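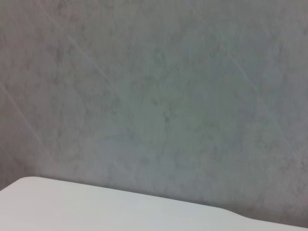
Figure 1. Wrist camera view: gray background and the white surface. No object in view.

Practical Robotics, student project course
Handout 4: What the wrist camera sees before the task starts
June 2020

Purpose of this handout

In Handout 3 we connected the wrist camera to the recording program and every group saved its first images. This handout is about the images that many groups deleted. When I looked through the folders, I found that most of you kept only the images with an object in them. Please do not do this. The views without an object are part of the data, and we need them for the exercise below.

1. Background views

We call an image a "background view" when it contains no object and no part of the gripper. Figure 1 is such a view. It has two large regions, gray above and white below, and a soft border between them. For a person this is a very easy image. For a program which has learned only from images with objects, it can be a difficult one, as the program has never been asked to answer "nothing".

Look at the gray region for some time before you continue reading. It is not one gray. There are lighter and darker patches, small specks, and a small dark spot a little below the middle of the image. There are also thin pale streaks which go down to the right. I can not say from the image alone if they are scratches or reflections, and your program can not say it either. A detector with a low threshold may report the dark spot as an object.

2. The border line

The border between white and gray is useful for us, but it has three properties that you must consider:

It is not horizontal. It descends slowly to the right.
It is not one straight line. On the left there is a rounded corner, and at three quarters of the width there is a small step.
It is blurred, with a thin shadow on the gray side.

If you fit one straight line through all border points, the corner and the step will pull the line away from the correct position. Use only the points between the corner and the step. Groups who use the Stavuveo script must set this range by hand, the script does not find it.

3. The class data set

The shared folder is named Kemum. At this moment it contains 2,607 images from all groups, and 71 of them are background views. This is too few. In March we had the same problem with the Jimedach folder: the classifier found an object in nearly every image, also where there was none. For the final project I want to have 2,000 images for training, and each group will choose its part of them together with the other groups. Background views must be in this selection.

4. Exercise

Work in your group. Each group needs 2 result files, one for part a and one for part b.

a) Run your detector on Figure 1 with the standard threshold. Write down every false detection and its position. Then raise the threshold step by step until no detection is left, and note the value.

b) Fit the border line, first with all points and then only with the points between the corner and the step. Compare the two angles.

c) Record new background views with your own setup. Change the arm position a little between the images. Do not clean or cover the background before recording - we want the specks and the patches as they are.

d) Write half a page about the light. In Figure 1 it is even and there is no strong shadow, but the gray is darker at the lower left. Would your threshold from part a still work if this dark area was larger? Explain how you would test it.

5. Remarks about the report

Use the Gautier template and put the threshold value in the table on the first page. Name your files with the group number first. Do not increase the contrast of the images before part a. You may do it afterwards for your own interest, but then save the result as a separate file and keep the original.

For the next class please read the chapter on edge fitting and bring your angles from part b, also if you think they are wrong.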